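**Kitchen task thread: cutting board pickup (Skakidville club, spring build)**

---

**marisol_s**

OK starting a fresh thread because the old one turned into an argument about batteries. For anyone new, we're the high school robotics club in Skakidville, and our project for the Whitfield student showcase in April is a one-arm kitchen helper. The task we picked is "pick up the cutting board and put it somewhere else." Sounds like nothing! It has eaten my life!

The trouble is that a board lying flat on a counter gives you nothing to get a finger under. We can grab a toy lemon all day long. Flat stuff, no. Right now we come in at the short end, one finger on each side of the edge, and squeeze. In practice runs it slides out more often than I want to admit, and when it does lift, the far end sags and the board twists in the grip.

Photos are from the kitchen setup, first the counter and then two from the wrist camera. 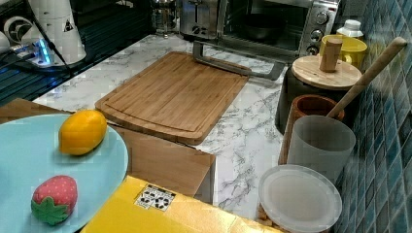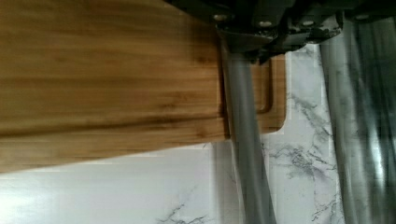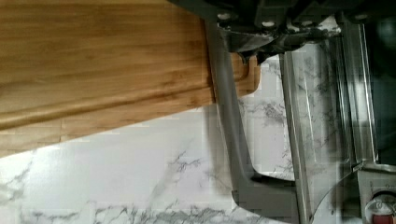 So, my questions. Would you keep going at the short end, or try for the middle of the long side? And has anyone put something grippy on their fingers that didn't leave marks on everything? Imani wants rubber bands. I have doubts about rubber bands.

---

**dholloway_mentor**

Nice job picking something hard. I mentor a team over in Trerstead and we did a baking sheet two seasons ago, same basic headache.

I'd go to the long side, as close to the balance point as you can get. When you hold a board by one end, all that weight is trying to pry your fingers open. Grab a cutting board by one corner with two fingertips and hold it out level, and you'll feel it in your wrist right away. Your gripper is feeling the same thing.

---

**gshao**

Going to disagree with Desmond a little. Long side is better for the lift, sure, but then the arm has to reach across or come in from the front, and there's a toaster oven back there. I'd worry about swinging a long board into that door handle. Short end plus a slower lift might be plenty. How high are you raising it? If the rules only say it has to be moved, you could pull it toward you until one end hangs over the counter and then grab from above and below. Way more surface to hold on to.

---

**dholloway_mentor**

The overhang trick is good, I'll give you that. I still wouldn't call a slow lift a fix. The twisting doesn't care how fast you go.

---

**imani_e**

hi I am the rubber band person

they WORK. I put two on each finger of my little practice gripper at home and it holds a hardcover book. yes they roll sometimes. yes one shot across the room. but they cost nothing and if they leave a mark you wipe it off

also gshao we read the rules again and it says "relocate," so dragging it might count?? Marisol thinks that's cheesy

---

**marisol_s**

I do think it's cheesy! If the whole demo is a robot pushing a board along the counter my grandmother is going to ask why we needed a robot. But drag it to the edge and THEN lift, okay, that I could live with.

Lift height is low, by the way, just enough to clear the counter. We'd be setting it down again a little farther along.

---

**maribeth_p**

Coach here (Ms. Pangilinan to the club kids, and yes I read the forum). Couple of things.

First, please look at the logs before you change the hardware. We're up to 3088 saved attempts counting all the toy fruit, and I don't think anyone has sorted the board ones by where the fingers landed. If the misses are all at one spot you may have an aiming problem and the grip is fine.

Second, the budget. There's 200 dollars left and it has to cover the table rental at Whitfield too. Rubber bands I can afford. Somebody asked me about new Girnero finger pads last week and the answer is still no.

---

**gshao**

+1 on sorting the logs first. I'd look at the angle too. If the board is lying crooked on the counter and the fingers come in square to the counter, you only touch it at one little spot and it pivots on you. That would look exactly like the twist you're describing.

---

**marisol_s**

Ohhh. Yeah, we set the board down at a different angle each time on purpose, and I'm not sure the wrist turns enough to match. I've been blaming the squeeze this whole time.

I'll pull the logs Monday after school. Imani, bring the rubber bands anyway, we can try them on a few runs.

---

**imani_e**

already in my backpack

---

**dholloway_mentor**

Try one batch on the long side while you're at it, even if it's only to prove me wrong. Move the toaster oven for the test if you have to.

---

**marisol_s**

Update from Monday! We're at 3092 now, so only four new runs, because sorting took forever. Gshao called it, nearly all the bad ones are where the board was turned a lot and the wrist wasn't. We did one on the long side for Desmond and it came up level, and then we bonked the mug on the way over. Mug is fine. Three with rubber bands, one of which rolled off mid-lift (sorry Imani).

Next job is getting the wrist to line up with the edge before it closes. If anybody has code for finding the edge of a board when the counter underneath is covered in marble lines, please post it, because ours keeps thinking the veins are edges.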